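## July at the Troreck: the Summer Sale Is Back

Well, friends, it is that time of year again. The fans are out of the attic, the lemonade stand on Irthorpe Street has its sign up, and our shops are getting ready for the Coltidberg Summer Sale. If you missed it last year you heard plenty from your neighbors, I'm sure, so let me tell you what's planned before you hear it all secondhand!
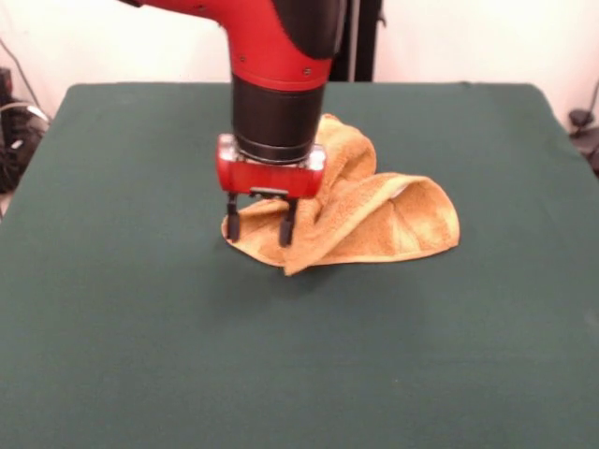
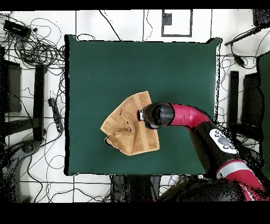
*A tan towel on dark green cloth, two views.*

The sale starts on Tuesday at 8 a.m. sharp, and most of the shops in the Troreck Arcade are taking part. Gkikas Home & Linen is marking down bath towels, sheets and those heavy cotton blankets that so many of you asked for back in the winter (I bought two, and my sister promptly walked off with one). Everything on the front tables will be 20 percent off, and the first 200 shoppers through the door get a coupon good for the fall.

Melina Karamanlidis, who runs the linen counter, asked me to pass along a word about returns. Sale items can be exchanged for another size or color with a receipt, but they can't be turned in for cash. She would also like you to please, please check your measurements at home before buying fitted sheets. A "deep" mattress means different things to different people.

Over at the appliance shop, Munther Nimri has one big-ticket item he is very pleased about – a washer and dryer set for $1,799, with delivery inside town limits included. He has a short supply and won't be taking names ahead of time, so if you want one, come early. He tells me the floor models may go for less toward the end of the week, depending on how things move.

A few of you wrote in to ask whether the online prices will match the ones in the store. Archana Mathur looks after the website and the answer is yes for linens and kitchen goods, and no for appliances. Online orders can be picked up at the side door until 6 p.m., and you'll need your order number, either printed or on your phone.

Parking was a headache last summer, I know. The lot behind the bakery will be open to shoppers all day, and Chrysoula Mitsotakis-Vlachou has kindly offered the use of hers across the street after lunch. It's a bit of a walk with a full bag, but there is shade most of the way and the bench by the pharmacy has been repaired.

Gift cards from last December's drawing are good during the sale, and you can use them on top of the markdowns. If yours has gone missing, stop by the front desk with your ID and we'll look you up.

See you Tuesday – and bring your own bags if you have them!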